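The Tower Comes Out of the Closet

Every June I go through the hall closet, and every June I move the old desktop from the left side to the right side, vacuum where it was, and close the door. This is how I have owned it for so long. It has survived two apartments, one marriage proposal (mine, accepted) and a garage sale at which a man offered me 3 dollars for it and then withdrew the offer after lifting it.

This year I decided to open it up. My wife asked what I hoped to find. I said, "Photos," which sounded better than "I don't know, screws."

The photos are real, though. There should be a folder from the summer we lived on Pacheco Street, plus 405 songs I ripped from CDs one long winter and then never listened to again. I know it's 405 because I wrote it on the spine of a notebook, like a man logging whale sightings.

I had forgotten how pleasant these big cases are to get into. You lay the thing down, the side comes off, and there it all is. My current laptop is held together with glue and spite, and if I want to look inside it I have to void something.

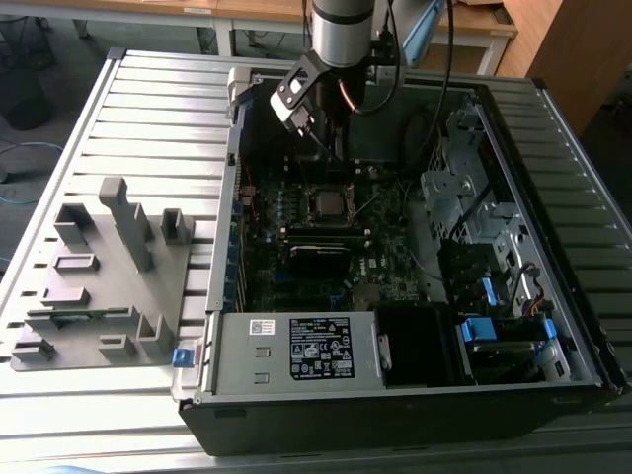
Side panel off. Power supply at the bottom, drive cage on the right.

What got me was the blue. Somebody at the factory cared enough to make the little release tabs on the drive cage blue, so that a person like me would know which bits he was allowed to touch. I took this as a kindness. Most of the rest in there is black or silver or motherboard green, with some colored wires, and I left it alone.

The drive was sitting low in the cage, where I had apparently abandoned it. I texted my friend Teodoro Villalobos, who used to fix these for a living, and asked if I should be wearing one of those wrist straps. He wrote back, "Touch some metal and stop worrying." Ten minutes later he added, "Unplug it first." I had, but I appreciated the sequence.

I also read the power supply label, or tried to. It has very small text and a number of certification icons, and I've decided to assume they all mean good things. My eyes were fine when I bought this computer.

The plan now is to get the drive out and into one of those USB docks. The one I ordered is a Helano, it cost 40 dollars, and it's supposed to come Tuesday. If the Pacheco Street pictures are on there, I'll post a couple. If it's 100 copies of my resume, you will never hear of this again.

The tower itself is going to the recycling place. My wife has already put a shelf where it used to be.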